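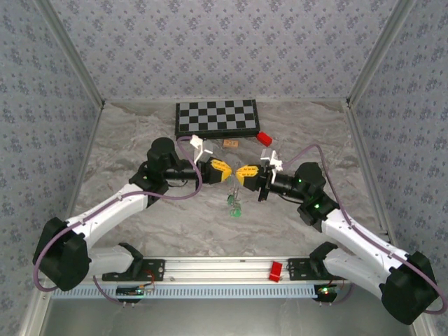 Lenni Koskela wrote to say that he had entered the same man twice, once from the memorial and once from the embarkation roll, and asked whether the two records could be joined without losing the sources attached to either one. They can. Steps for joining records are in the second half of this section. Read the first half before you start, even if your records are already in Skurix, as most duplicates come from the way the names were entered.

5. Entering and joining service records

5.1 Before you begin

You need an open project and at least one source in the source list. If the source list is empty, go back to section 4. Sources can't be added from the person screen.

Have the document or your transcript of it in front of you. Don't work from memory or from a family tree someone has sent you. A family tree can be entered as a source of its own, with the type set to Compiled.

5.2 Entering a person from a roll

1. Open the People tab and select New Person.

2. Type the surname exactly as it is spelled on the roll. If you know of another spelling, leave it for step 4.

3. Type the given names in the order shown. If the roll has only initials, enter the initials with a space between them and no periods. Skurix treats "J W" and "JW" as different names.

4. Select Other Names and add any spelling found elsewhere. Each one asks for its own source.

5. Enter the service number. Keep any prefix, slash, or leading zero. If the number is missing, leave the box blank. Don't type "unknown" or a question mark, or everyone marked that way will be offered to you as a possible match.

6. Enter the rank given on this document and choose Rank at Date. The Final Rank box is filled in by the program from the latest dated entry.

7. Enter next of kin. The address goes in the address box as written, including the names of farms and houses.

8. Select Attach Source, pick the roll, and type the page or line number.

9. Select Save.

Note: The age box accepts an age or a birth date, but it does not convert one to the other. Many men gave a false age when they enlisted. Enter the stated age here and put the birth certificate date in a separate Birth event. The two will show a yellow flag if they disagree by more than 2 years. The flag is only a reminder and does not need to be cleared.

Note: Accented letters are kept in names and matched in searches. A search for Turkmen will find Türkmen, and the printed report will use the spelling you saved.

5.3 Brothers and other relatives

Brothers who enlisted together often have neighboring numbers, the same next of kin, and the same address. Skurix will sometimes offer them as duplicates. Check the given names and the number before you accept any match.

1. Open the first brother's record and select Family.

2. Select Link Sibling and choose the second brother from the list.

3. Choose Full, Half, Step, or Not Known. If the only evidence is a shared next of kin, choose Not Known.

4. Attach the source and save. The link appears on both records.

Caution: Don't link two people as brothers on surname alone. In the Tresham sample project, lines 52 and 57 of the roll have the same surname and the same embarkation date. They are cousins, and the next of kin column is what separates them.

5.4 Joining two records for one person

Make a backup first. Select File, then Backup, and wait for the message that it has been saved. A join can be undone only until you close the project.

1. In the People tab, select both records. Hold down Ctrl for the second one.

2. Select Join Records. The records open side by side.

3. Choose which record to keep as the main one. Usually this is the one taken from the service file.

4. Work down the list. Wherever the two differ, choose Left, Right, or Keep Both. Keep Both is the right choice for spellings, ages, and addresses.

5. Check the Sources box at the bottom. It should list the sources from both sides. If one side is missing, select Cancel and look for a source that has no page or line number.

6. Select Join, then open the new record and read it through.

Caution: Death dates can't be set to Keep Both. If a memorial and a service file give different dates, choose one and type the other in the Notes box with its source. Rosário Cardoso, in the Draklow project notes, recommends the service file date unless there is a letter or a diary to support the other.

Note: In projects with more than 900 people, step 6 may take a minute or so. Leave the window open until the progress bar closes.

5.5 If the join is refused

"Locked by another user": someone else has one of the records open. Ask them to save and close it.

"Conflicting parents": the records are linked to different mothers or fathers. Open Family on each record, correct the wrong link, and try again.

"Source not dated": open the source and enter a date. A month and year are enough. Write the day only if the document has it, as in 12th April, and leave the year box empty if the year is in doubt.

For printing joined records as a roll of honor, see section 6.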